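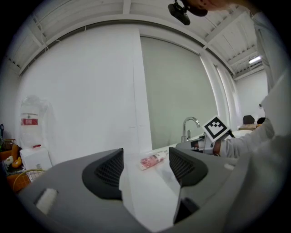
**Ordinary washbasin proves harder than expected, say researchers who expected it to be hard**

*For release in March. Free to reproduce.*

Jikico, a small research group working on how robots learn household chores, is publishing the results of Pliretti, a method for teaching a robot arm to tidy the edge of a sink. The method learns from people doing the tidying themselves with a gripper in each hand, and it spends most of its effort on a part of the job that earlier methods tended to throw away: the dithering.

Anyone who has put a bottle back beside a tap will know the movement. The hand goes out, slows down, shifts a little to the left, thinks again and lets go. In most training data this pause is treated as waste and trimmed. Pliretti keeps it, labels it and uses it to teach the robot when to slow down. The group admits that two years of funding to defend hesitation was not an easy thing to ask for.

**What was done**

The study used 2,000 demonstrations of short bathroom and kitchen jobs, all recorded with hand-held grippers. People were asked to pick up small items, move them from one place to another and set them down upright. They were given no script beyond the start and the finish. Some were brisk. Some treated a tube of cream with the care normally kept for a sleeping baby. Both kinds turned out to be useful, though the second kind took up more disk space.

Markers fixed to the grippers let the software follow where each hand is going, and the two hands are tracked together. This matters more than it sounds. When one hand is working, the other is rarely idle in the proper sense: it hovers, it gets out of the way, it waits to be needed. Pliretti treats the waiting hand as a source of information about what the working hand is going to do next.
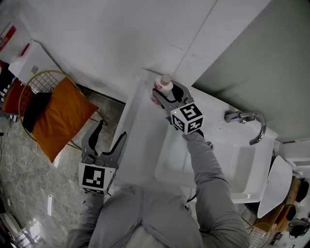 *Two-handed recording at the washbasin: one gripper holds a small bottle, the other waits with its fingers open.*

**What was found**

Robots trained with the pauses left in knocked over fewer items than robots trained on the trimmed recordings. Across 20 test layouts, the trimmed version had at least one topple in 7 of them. The Pliretti version had a topple in two, both involving the same tall, narrow bottle, which the group has since come to regard as a colleague.

The price is speed. A robot that has learned to hesitate does so, and the Pliretti version took longer over every layout. In one test it paused above the rim of the basin for so long that an observer went to check the power supply. The power supply was fine. The robot then placed the item perfectly, with what the project notes describe as "no sign of remorse".

"We had always assumed the fastest demonstrations were the best ones," the group said in a joint statement. "They were the best at being fast. For a narrow shelf with a drop into a sink on one side, we would now rather learn from someone who looks slightly worried."

**What was not found**

The group would like to be plain about the limits. All the test layouts used light, rigid items. Nothing soft was included, nothing was full to the brim, and the flannel trials were abandoned for reasons set out in the appendix at greater length than the flannel deserved. The results say nothing about whether the method would work on a crowded draining board, and readers who own one are asked not to write in.

Nor does Pliretti decide what counts as tidy. It puts items where people put them. During the study, people put them in a surprising number of places, and in one long afternoon session the toothpaste was never left in the same spot twice.

**Release of the recordings**

The demonstrations will be released in 5 parts, beginning in April, together with the labels for each pause and the code used to find them. The labelling tool, Choo, is being released at the same time. It marks the start and end of a hesitation from the motion of the grippers alone, and it can be used on recordings made elsewhere. Choo has one known fault: it takes a sneeze for a moment of deep thought. A fix is planned.

The next stage of the work moves to Ukulen, the group's second test space, where the basin is smaller and the shelf above it slopes. Recording starts in May.

**Notes for editors**

- Jikico is the name of the group and Pliretti is the name of the method. Earlier drafts of this release had them the wrong way round.
- Neither is short for anything.
- The full paper, with the appendix on flannels, is available from the Jikico press desk on request.
- Visits to the recording space can be arranged on weekday mornings. Visitors are welcome to try the grippers and should allow time for being bad at it.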